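Mikrofasertücher im Haushalt: Was von den Tipps übrig bleibt

Wer nach Haushaltstipps sucht, landet früher oder später beim Mikrofasertuch. Es soll Fenster ohne Streifen putzen, Herde ohne Reiniger, Bäder ohne Essig, und wenn man den Verpackungen glaubt, hält es praktisch ewig. Ich habe inzwischen eine ganze Schublade davon und bin nicht überzeugt, dass ich die Hälfte davon brauche. Ein paar der gängigen Ratschläge habe ich über einen Winter hinweg ausprobiert. Das meiste davon ist harmlos, manches nützlich, einiges Unsinn.

„Reinigt ganz ohne Putzmittel“

Kommt darauf an, was man unter Reinigen versteht. Staub auf dem Regal, Fingerabdrücke am Spiegel, Wasserflecken an der Armatur, solange sie frisch sind: ja, das geht mit einem feuchten Tuch und Leitungswasser. Eingebranntes Fett auf dem Herd geht so nicht. Man reibt dann nur länger, und am Ende holt man doch das Spülmittel. Ein Tropfen davon auf das nasse Tuch, nachwischen, fertig. Der Verzicht auf jedes Mittel klingt gut, kostet aber Zeit und vermutlich auch das Tuch.

Beim Kalk ist es ähnlich. Ein angetrockneter Rand im Waschbecken interessiert sich nicht für Mikrofaser. Er braucht Säure und ein paar Minuten Ruhe. Auf Marmor und anderem Kalkstein natürlich keine Säure, das steht in jedem Ratgeber und stimmt ausnahmsweise.

„Nie mit Weichspüler waschen“

Diesen Tipp hielt ich lange für Aberglauben. Also habe ich 2 Tücher aus derselben Packung genommen und das eine mit, das andere ohne Weichspüler gewaschen, immer bei 60 Grad, denn auf dem Etikett war das erlaubt. Nach der dritten Wäsche schob das eine Tuch das Wasser auf der Arbeitsplatte vor sich her, das andere nahm es auf. Ein Labortest ist das nicht, mir hat es gereicht.

Was ebenfalls stimmt: getrennt von Frottee und Flanell waschen. Die Fussel hängen sich fest und landen beim nächsten Putzen auf der Glasscheibe. Wer trotzdem alles zusammen in die Trommel wirft, kann ein Wäschenetz nehmen. Den Trockner würde ich weglassen. Die Tücher sind auf der Leine ohnehin schnell so weit.

„Farben sortieren“

Rot fürs WC, Gelb fürs Bad, Blau für Möbel, Grün für die Küche. In Gebäudereinigungen hat so etwas seinen Platz, dort arbeiten viele Leute mit denselben Eimern. In einer Wohnung mit einem Bad genügt eine einzige Regel: Was einmal an der Toilette war, kommt nie in die Küche. Dafür reichen zwei Farben. Ich habe Blau für alles und Rot fürs WC. Aslak Rustad, mit dem ich mir einen Keller teile, schneidet stattdessen den WC-Tüchern eine Ecke ab. Funktioniert auch und kostet nichts.

„Achtmal falten, sechzehn saubere Flächen“

Der Klassiker. Man faltet das Tuch mehrmals und dreht es nach jedem Wischen auf eine frische Seite. Die Rechnung geht auf dem Papier auf, in der Praxis ist ein zu oft gefaltetes Tuch ein dicker Klotz, der sich nicht mehr an die Fläche legt. Zweimal falten genügt. Dann liegt es gut unter der Hand, und man hat noch genug saubere Seiten für ein Badezimmer mittlerer Verwahrlosung.

Beim Verstauen sieht die Sache anders aus. Hier darf das Tuch ruhig dick werden. Ich war skeptisch, was das senkrechte Aufbewahren angeht, weil es aus jener Ecke kommt, in der auch Socken gestreichelt werden. In der flachen Schublade hat es sich trotzdem gehalten. Der Ablauf, ohne Zeremonie:

Das Tuch flach hinlegen, am besten auf einen Tisch und nicht auf das Knie. Die beiden langen Seiten zur Mitte schlagen. Dann von einem Ende her einrollen, locker, nicht wie einen Schlafsack. Das Päckchen hinstellen und oben noch einmal zusammendrücken. Eine lose Kante am oberen Ende stört nicht. Sie ist sogar praktisch, weil man das Tuch dort fassen und herausziehen kann, ohne die Nachbarn mitzureißen. 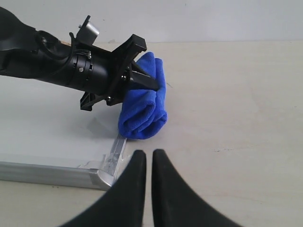 Wohin mit den Päckchen?

In jedem Fall nicht in eines dieser Einsatzsysteme mit verstellbaren Fächern. Ich hatte eines von Ekström, und die Trennwände sind bei jedem Öffnen verrutscht. Ein Schuhkarton mit abgeschnittenem Rand leistet dasselbe. Wichtig ist nur, dass er nicht halb leer bleibt, sonst kippt alles um und man hat den Haufen von vorher, nur im Karton.

Unter der Spüle würde ich sie auch nicht lagern. Dort ist es oft klamm, und Tücher, die nicht ganz trocken weggeräumt wurden, riechen dort besonders schnell. Besser ist ein Regal im Flur oder eine Schublade, die man tatsächlich aufmacht.

Teuer oder billig?

Im Netz kursiert die Zahl von 400 Wäschen, die ein gutes Tuch aushalten soll. Ich kenne keinen Menschen, der das mitgezählt hat. Meine ältesten haben vielleicht rund 50 hinter sich. Sie sind an den Rändern ausgefranst, wischen aber noch. Das Set von Hovance war deutlich teurer als das von Wesus und fühlte sich anfangs weicher an. Nach einem halben Jahr konnte ich sie nur noch am Etikett unterscheiden, und die Etiketten habe ich dann abgeschnitten, weil sie auf Lack Kratzer machen können.

Ob sich das teure Tuch beim Fensterputzen lohnt, darüber streite ich mit Roald Engebretsen seit Januar. Er schwört auf glatt gewebte Glastücher. Ich nehme einen Abzieher und wische nur die Ränder nach. Seine Fenster sind nicht sauberer als meine, aber er ist schneller fertig, das muss ich ihm lassen.

Wann wegwerfen?

Wenn das Tuch nach der Wäsche noch riecht, eine zweite Runde bei 60 Grad versuchen. Riecht es danach immer noch, weg damit. Steife, verklebte Stellen gehen selten wieder heraus. Zum Fahrradputzen taugen solche Tücher noch, und danach gehören sie in den Restmüll.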